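Battery Plan Has Ramard Neighbors Reading the Fine Print

A proposal to park 14 acres of grid batteries beside the Feda substation drew a full house at Ramard town hall on 15th April, where residents spent most of the evening on the fence.

The fence, to be exact, would be eight feet tall and tan. Cluredent, the company behind the project, described the color as "prairie." Several people who live next to the prairie disagreed.

The plan calls for rows of battery cabinets that would charge when power is cheap and send it back to the grid in the early evening, when everyone in the county comes home and turns on the oven. Cluredent has an option on the land, a former hay field off Paisan Road, and wants a conditional use permit before the option runs out in January.

Nicanor Montes, who is managing the application for Cluredent, told the crowd the cabinets would make "a gentle hum." Asked how gentle, he said a sound study was under way. Asked when it would be done, he said it was very much under way.

Yupin Suksawat, whose goats graze the lot across the road, turned in a petition with 435 signatures asking the county to hold off until the study is finished. She said she has no quarrel with batteries and owns a good many of them. Her complaint is with the access road, which on the current map runs through the only spot on Paisan Road that floods every spring.

"They can build it there," she said. "They'll want a boat."

Fire protection took up what remained of the evening. The district has asked for a second entrance, a water tank on site and training for its crews, all paid for by the applicant. Montes said the company agreed to the first two and was looking at the third. The fire chief said he would wait.

The county has received 1257 written comments so far, a record for a town with one stoplight. Planning staff said a fair number concern a different solar project in a different county, and those will be forwarded.

If the permit is approved, construction would take two years. Planners will take the matter up again once the sound study arrives, and the public comment period stays open until then. The maps can be viewed at the county counter, where the copier is again out of order.

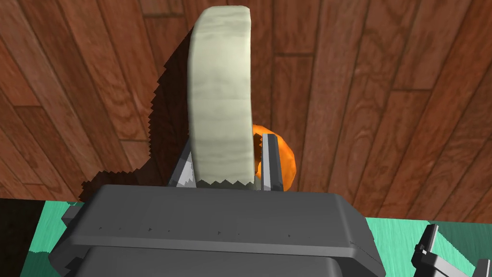
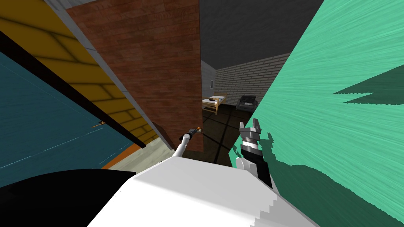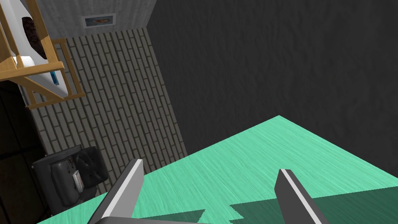
Computer-rendered views, robot grippers in the first and third, teal door in the second.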